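Home Interiors 2, Session 6
Windows, Curtains and What Glass Does After Dark

Notes by Aishwarya Amin, with additions from Jussara Figueiredo on fabric

Bring to class: your room sketch from last time, a tape measure, a pencil, and one piece of curtain or curtain-like fabric (an old bed sheet is great). If you left your Riltus sample book in the studio, it's on the shelf by the sink.

Where we are

Last session was all about walls and floors. Now we get to my favorite part of any room! A window is the only surface in a house that changes completely between breakfast and bedtime, and most of us only ever plan for one half of that day. We'll spend the first part of class on fabric and the second part on glass.

Part one: how cloth hangs

Fullness means how much wider the fabric is than the space it covers. A flat panel the same width as the window has a fullness of 1. It looks like a sheet pinned to a wall. At 2 you get proper folds, even when the curtain is closed. Sheers can take more, and heavy wool can get by with less.

Try it at your table. Gather your sheet along one edge until it is half its width and let it drop. Then let some of it out and look again. The folds go from tight and narrow to wide and lazy, and you'll notice that the color seems to change too. It's the same cloth – the shadows in the creases are doing that. Plain pale fabrics show this best. A cream curtain has a whole range of grays and yellows in it once it's hanging, so please don't choose one from a flat swatch on a desk. Pleat the swatch between your fingers and hold it up beside the window.

Jussara adds: a pair of curtains almost never hangs as a matching pair in daily life. One side gets pulled out and spread, the other gets pushed back and bunched up. Draw both in your sketch the way they'll look on a Wednesday morning and you will learn much more about the room.

Terms to know
Heading: the top of the curtain, where the gathers or pleats are made
Stack: the width a curtain takes up when it is pushed back
Return: the bit that turns the corner to the wall
Drop: the finished length from the track or rod to the hem

People forget the stack. Chalerm Chaiyaporn's project last October had beautiful lined curtains on paper, 19 inches of stack on each side, and hardly any daylight left between them. He moved the track out past the frame and got his window back. Measure the stack first, then decide how wide the track should be.

Handles matter as well. If a window opens, work out where the hand goes and whether the fabric will be in its way. Open and close it a few times in your head, with the curtain in every position.

Part two: the frame as a line

Dark frames against pale cloth are such a pleasure to draw. The frame gives you a strong outline and the curtain softens it, so you can keep both very plain. With a white frame and white curtains you need some texture, or everything drifts together. Kamala Menon will show her Astura boards in class, where she has tried one linen with several different frame colors. Look at how far away from the board you can stand before the edge disappears.

Part three: when the window turns into a mirror

Glass always reflects a little. By day the light outside is so much stronger that we don't see it. When the side we're standing on is the brighter one, the balance tips and the pane starts handing our own room back to us: shelves, desks, cables, whoever is standing up. That can double a small room in a lovely way, or it can put a busy desk in view twice.

Things that change the effect:
A lamp close to the glass makes its own bright spot in the pane.
A lamp behind the viewer lights up the viewer.
Dark objects in front of a pale wall come through very clearly as shapes.
Frosted film or etching breaks the reflection up, so a band of it across a pane reads as a soft gray-white stripe between two sharper areas.
Drawing the curtains partway gives the reflection an edge, much like a picture mount.

When you look at the pane between the cream curtains, pay attention to how much of the room turns up in it compared with how little fabric it takes to hold it all in place.
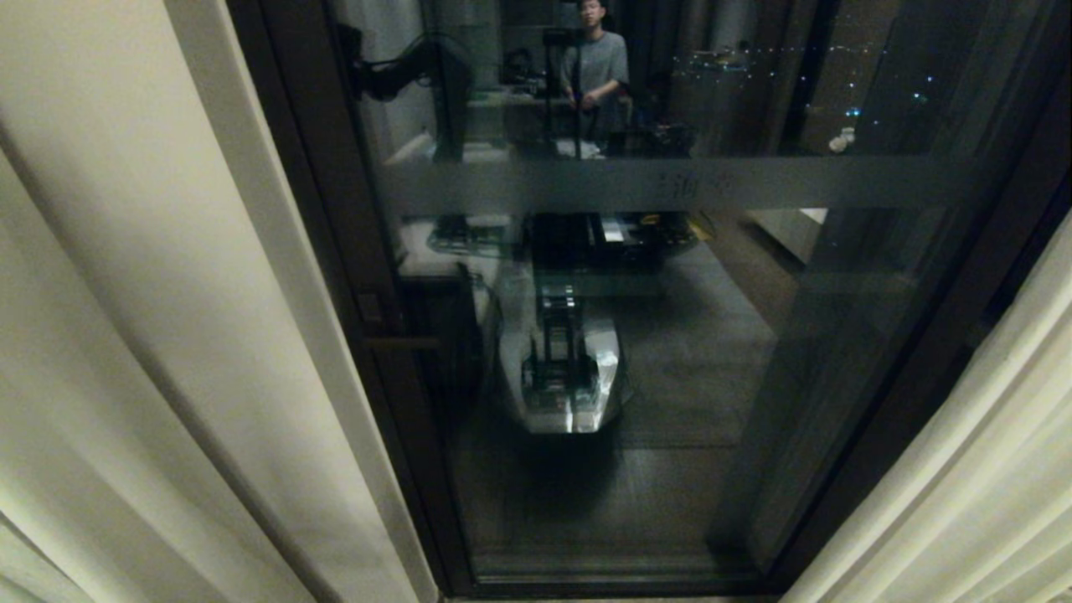
For next time

Choose one window at home. Sketch it once in daylight and once with the lamps on, from the same chair. Mark the stack on both sides and write down which things in the room show up in the glass. Narayanan Namboodiri is leading the next session, on blinds and shutters, and he'd like to start from your drawings, so bring the originals and leave the phone photos at home.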